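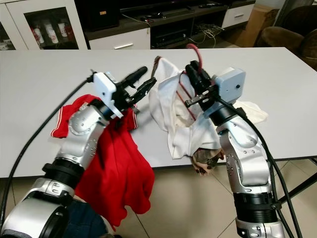

Seema Goel asked whether two arms can sort out a heap of clothes without one sleeve tying up the other, and whether the method still holds once a hanger comes into it. Both are fair things to ask before buying, and the notes on this page cover them as far as our results go.

Ludum Garment Method, two-arm edition

Ludum is a control package for two-arm stations that handle everyday clothing. It includes the trained policy, the calibration routine, and the evaluation scripts we used to get the results below. Arms, grippers and cameras are not included.

How it works

Most garment systems look for a corner, pick it up, and plan from there. Corners are hard to find on crumpled knit fabric. Ludum scores pairs of grasp points and picks the pair that should leave the most cloth hanging free. The score is worked out again after every grasp. When the two best points are on different garments, the arms may work on both at once, provided the planned paths stay clear of each other.

Hangers are treated as a separate stage. One gripper takes the hanger and keeps it, and the other works on the collar. The policy first looks for the collar edge and then for the shoulder seam. Contrasting trim helps a lot with this. Plain dark collars are the weak spot, and we are still collecting on them.
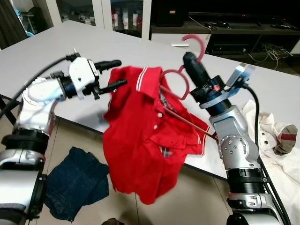
Hanger stage: red polo shirt on a red hanger, left gripper open.

Results

We ran 586 trials on garments the policy had not been trained on. The two-arm policy finished 69 percent of them without a person stepping in. Most of the failures were in the hanger stage, where the usual problem was a collar folded under itself. Drawstrings caused the next largest group. A trial was counted as failed if the garment had to be straightened by hand at any point, even if the arms went on to finish.

Žydrūnas Paulauskas wrote the pair scoring. Mamta Gautam ran the trials and keeps the failure log, which comes with the package as a plain text file.

What you need

A table with a smooth, light top and open floor in front of it. Long garments need room to hang down past the edge. Two arms with two-finger grippers, calibrated to the same table origin. A head-height camera with a view of both grippers. Gripper cables should be run along the outside of the arms with enough slack for a full wrist turn.

Calibration takes 20 minutes and has to be repeated if the table is moved.

Known limits

Denim is supported for pick and place only. Linings that slide inside the outer layer can throw off the pair score. Very small items should be taken out of the pile first. The current release does not button or zip.

License is per station. Updates to the policy are included for 2 years. Send questions about arm compatibility to Dinesh Tyagi before ordering.

Related items
Ludum Garment Method, single-arm edition
Mikik fingertip pads, rubber, pair
Jisent table calibration board
Chaudhary cable clips for arm links
Ludum failure log viewer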